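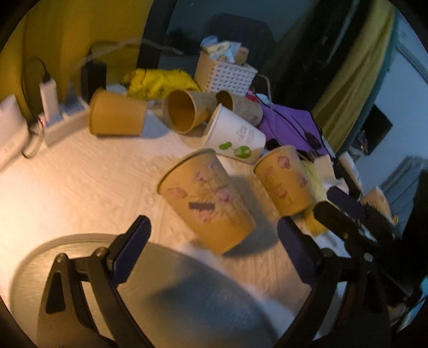 # Questions about the Grandgate street tea

We love getting your messages about the tea, and the same ones come up every spring, so we've put the answers in one place. If yours isn't covered, ask Nadine Rawashdeh or Leen Chidiac, who are both happy to talk about it for far longer than you planned!

## When is it?

May, on the green side of Grandgate. We start pouring at 2 pm and go on until the urns run out. Setting up begins at 10 in the morning, and an extra pair of arms is welcome at any point.

## Do I have to live on the street?

Not at all. Last year 173 people signed the guest book and plenty of them had wandered over from the Mridha estate after hearing the music. Bring your cousins, bring the neighbour you've only ever nodded to.

## What does it cost?

Nothing to come in. There's a tin by the cakes, and whatever goes into it pays for next year's tea, milk and road signs.

## What should I bring?

Something to sit on, if you can carry it. Folding chairs go fast and we'd like to keep them for people who really need one. A plate of food is lovely but please don't feel you must.

## Can I bake?

Yes, yes, yes. Sponges, flapjacks, date biscuits, savoury things (we never have enough savoury things). Please write the ingredients on a card and put it next to the plate, and mark anything with nuts in it clearly. Cream cakes need to go to Leen, who has fridge space at number 9. Anything with fresh cream comes out at 3.

Rania Zoubi's semolina cake will be back. She makes two trays now and they still vanish, so come early.

## Is there anything for people who don't drink tea?

Squash, coffee, mint leaves in hot water, and Karim Chamoun's ginger cordial, which is strong enough to make your ears warm. Try it diluted first.

## Paper cups or proper mugs?

Both. We buy 200 paper cups, and you're very welcome to bring your own mug from home. Put your name on the bottom with a bit of tape or it will end up in somebody else's kitchen. Used paper cups go in the bin with the green lid, emptied first please, as a bag full of cold tea is a horrible thing to lift.

## What about tablecloths?

Old sheets and curtains are perfect. Bring a few clips too, because the wind comes straight down from the Clutska end of the road and has had more than one table bare before the first scone was buttered.

## Will the road be closed?

Yes, from 9 in the morning until 7 in the evening, between the postbox and the bend. Move your car the night before if you can. If you need to get in or out during the day for a carer or an appointment, tell Nadine beforehand and we'll clear a way through.

## Are dogs allowed?

Of course, on leads. There will be water bowls by the wall. Keep an eye on low tables!

## Is there music?

Nour Darwish is bringing her accordion again and has promised some new tunes. If you play anything at all, come and join in after 4. Last year we had two recorders and a saucepan and it was brilliant.

## What if it rains?

Drizzle, we carry on under the gazebos. Proper rain, we move to the Gendum Rooms across the road, where it's a squeeze but a very jolly one. Look for a note on the postbox by noon.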